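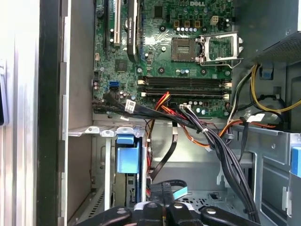 Chapter 6
Motion Planning in Cluttered Enclosures

6.1 Scope of the chapter

Chapter 5 treated free-space motion, where the planner may assume that any collision is an error. Disassembly of electronic equipment does not permit this assumption. The gripper must enter a housing, pass near parts that bend, and make contact with at least one of them on purpose. This chapter covers the software needed to plan and carry out such motions. The running case is the removal of a drive caddy from a desktop computer, as implemented in the Rakar planning library on the Ekbridge test cell.

The reader should be familiar with configuration space (Section 3.2), signed distance fields (Section 4.4) and the task state machine from Chapter 5. Force control is used here as a finished component. Its derivation is given in Chapter 8.

6.2 Three classes of geometry

A planner that treats every measured point as a hard obstacle will usually report that no path exists. The opening of a computer case is narrow to begin with, and cables take up much of what remains. Rakar therefore assigns each region of the scene model to one of three classes.

Rigid: the region may not be entered. Clearance is enforced as a hard constraint.

Compliant: the region may be entered at a cost that grows with depth. A speed limit applies inside it.

Target: contact is allowed, but only in the grasp and extract states, and only by the finger surfaces.

The class is a property of the region and the current task state together. A drive latch is rigid during approach and becomes a target once the grasp state is active. Storing the class as a fixed label on the mesh is a common mistake and leads to faults that are hard to trace.
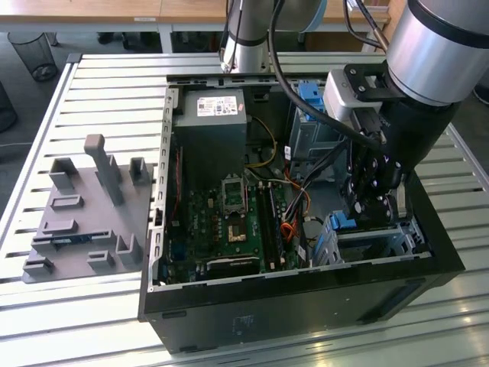
Class assignment starts from a coarse prior built from the known chassis type and is then corrected by the depth data. Flat sheet metal is easy to classify, as its surface normals agree over large areas. Cable bundles are harder. In a case laid on its side, with the power supply at one end of the motherboard and the drive cage to the right, the colored wires running down over the board belong in the compliant class, while the cage walls and the power supply housing stay rigid. The default grid in Rakar has a cell size of 15 mm for the outer shell and is refined near any region marked as a target. The scene model used in Exercises 6.1 to 6.4 contains 1,591 occupied cells after refinement.

6.3 Replanning during contact

Once the fingers close on the caddy, the collision model of the arm changes. The held part must be attached to the gripper frame, removed from the static scene, and given a margin of its own. Rakar performs these steps as a single transaction. If any step fails, the planner keeps the earlier model and the arm holds position. The extract state then requests a new path every 40 ms, and up to 40 candidate paths are kept between requests.

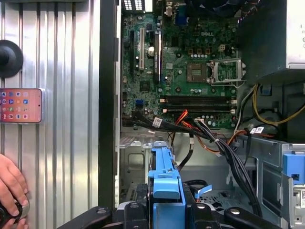

Enache objects to this design, arguing that a part should remain in the static scene until the wrist force shows that it has come free, and that attaching it at finger closure makes the planner believe in a motion that has not yet taken place. The objection is sound for parts held by latches. It costs little to meet: the attach step can be delayed behind a force threshold, provided that the contact between finger and part is masked during the delay. Section 6.5 compares both variants on the same recorded runs. The Virnville variant, which keeps two scene models and switches between them, is left to Section 6.6.

Before reading on, the reader should load the scene model and confirm that the planner finds an approach path with the compliant class enabled, and that it reports failure when all compliant regions are set to rigid.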